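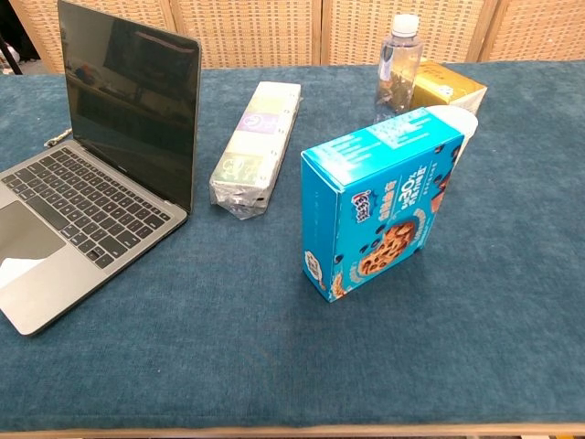 A table at our Bevville office.

About Helorbridge

Helorbridge is a translation and interpreting company based in Bevville. We work mainly for hospitals, law offices, school districts and small manufacturers, and we cover 18 languages with our own staff and a group of regular freelancers.

How we started

The company was founded by Lajos Illés and Benedicta Aidoo, who met while both were interpreting at the county courthouse. Lajos worked in Hungarian and German, Benedicta in Twi and French. They kept getting calls from people who needed a birth certificate or a school record translated and had no idea where to go. For the first two years they did this work in the evenings from a rented room above a shoe repair shop on Espinoza Street, with one phone line and a filing cabinet that came with the room.

The first large contract was for Jurnen, a maker of packaging machines that needed its operating manuals in five languages. The job took nine months. Several of the glossaries we built for it are still in use, and Jurnen is still a client.

We moved to our present office when the shoe shop building was sold. It has two meeting rooms, a small library of dictionaries and a quiet room for phone interpreting. There is parking behind the building and the entrance is step-free.

What we do

Written translation is the larger part of our work. This covers medical records, contracts, court filings, technical manuals, school letters and personal documents. Every translation is read by a second linguist before it goes out. Certified translations come with a signed statement and can be picked up at the office or mailed.

Interpreting is done in person within 55 miles of Bevville and by phone or video anywhere in the country. For medical and legal appointments we send only interpreters who have passed the relevant exam. Please book in-person interpreters at least three working days ahead – less common languages can take longer.

We do not offer machine translation with light editing. Clients ask for it from time to time and we refer them elsewhere.

Who we are

Lajos Illés runs the technical side and still edits most of the German work himself. Benedicta Aidoo is in charge of interpreting and trains new interpreters.

Ese Edet joined as a project manager and now heads client services. If you call with a question about a quote or a deadline, you will most likely speak with her.

Kwabena Annan looks after our freelancers, including testing, contracts and payment. Freelancers are paid within 18 days of sending an invoice.

Corina Danzer is our senior reviewer for legal texts. She also teaches our evening course in legal terms, which starts each September and is open to people outside the company.

Community work

Last year we translated 937 pages free of charge for families enrolling children in local schools and for the Bevville food pantry. Requests for free work can be left at the front desk or sent by mail. A short note saying what the document is and when it is needed is enough.

Visiting us

The office is open from 8:30 a.m. to 5 p.m. on working days. You do not need an appointment to drop off a document, but please bring the original if you need a certified translation. We make a copy and hand the original back while you wait.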